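About Us

Irov teaches robots to do chores. More exactly, people at Irov do the chores, very slowly, through a robot, until the robot has seen enough of them to have a go by itself. We have been at this for four years and our own homes are no tidier than when we started.

The company began in a former carpet showroom on Vaduvska, where we still are. Sveva Marras had spent a good part of her working life programming arms for factories, the kind that put the same part in the same place until retirement. A customer asked her whether one of them could fold a towel. She said yes, which was optimistic, and the resulting towel hung over her desk for a long while as a warning to others. What she took away from the experience was that writing down how to fold a towel is miserable work, while showing somebody takes a minute. Irov was set up to do the showing.

What we do all day

Our customers build robots, or the software that runs them. They come to us when they need demonstrations: a person guiding a machine through a job, start to finish, with every joint position and every camera view recorded along the way. We do this in two ways. For some arms the operator takes hold of the thing and walks it through the motion by hand, like a dance teacher with a heavy and uninterested pupil. For the rest we work by remote control, with the operator at a station, wearing or holding the controllers, and watching what the wrist camera sees.

New operators usually assume the first way is easier. It is easier for an afternoon. Then their shoulders find out about it. 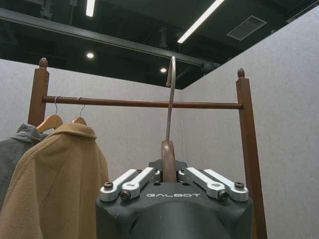
Clothing is the work we are asked for most, and the work we quote for most carefully. A shirt never lies the same way twice, and a sleeve has opinions. Hanging things up sounds like the simple end of it until you try to steer a hook over a rail using only the view from the wrist. The approach we teach is to grip the hanger by its wooden body and bring the open end of the hook up higher than the rod, in a free stretch of it, well to the side of whatever coats are already there. Then you come forward and lower. Beginners like to aim for the gap between two garments, and we let them, once. The hook is thin, the rod is round, and a heavy coat will swing at the slightest encouragement.

We also do kitchens, shelves, laundry, packing, and a category listed on our invoices as "drawers," about which the less said the better. A typical job runs to 80 demonstrations of each task variation, and we change the setup between them on purpose. The hanger starts in a different place. The coat is swapped for a cardigan. Customers sometimes ask whether we could skip this and just send the good ones. We could, and their robot would then be excellent at hanging up one coat in our building.

The people

There are 16 of us. Most are operators, and almost none of them came from robotics. We have a former dental hygienist, two people who used to drive forklifts, a puppeteer, and a man who spent years restoring clocks and is still shocked at how quickly the rest of us move. Training takes 12 weeks, and the first of those is spent mainly on putting things down. Picking up gets all the attention in this business, but a robot that learned to let go from an impatient teacher will drop your plates with great confidence.

Sveva still takes a shift at the controls every month. She is good at it, though not as good as the puppeteer, and the weekly results are posted by the coffee machine where she can see them.

Etim and Brudura

Etim is our recording software. It lines up the camera views with the movements of the arm and lets the operator mark where an attempt went wrong while it is still fresh and embarrassing. We wrote it for ourselves and have since licensed it to a few customers, who asked us to improve the buttons. The buttons are better now.

Brudura is our practice apartment, built at the back of the showroom. It has a kitchen, a hall with coat hooks, a bedroom and a bathroom that is not plumbed in. There is a sign to that effect, put up in response to events. Anyone hiring us for household tasks can come and watch a session there, and can try the controls afterward. People are usually quiet for a while after they have tried to fold a pillowcase.

How we like to work

Send us the task in ordinary words, the way you would explain it to a houseguest. We will write back with questions, and some of them will seem petty. Which way should the hooks face? Does a shirt with one button undone count as buttoned? Is it a success if the robot finishes the job and then knocks over the lamp? We prefer to argue about this before recording begins. Failed attempts are kept and labeled as failures unless you tell us otherwise, and we will try to talk you out of telling us otherwise.

Visiting and jobs

The front door on Vaduvska sticks, so push harder than seems polite. Visits are by arrangement, mornings preferred, and the robots are generally up and running by 10. We take on new operators each October. No degree is needed, and gaming experience is neither required nor as useful as applicants think. Write to Sveva Marras and tell her about something fiddly you have done with your hands, and how long it took you to get it right.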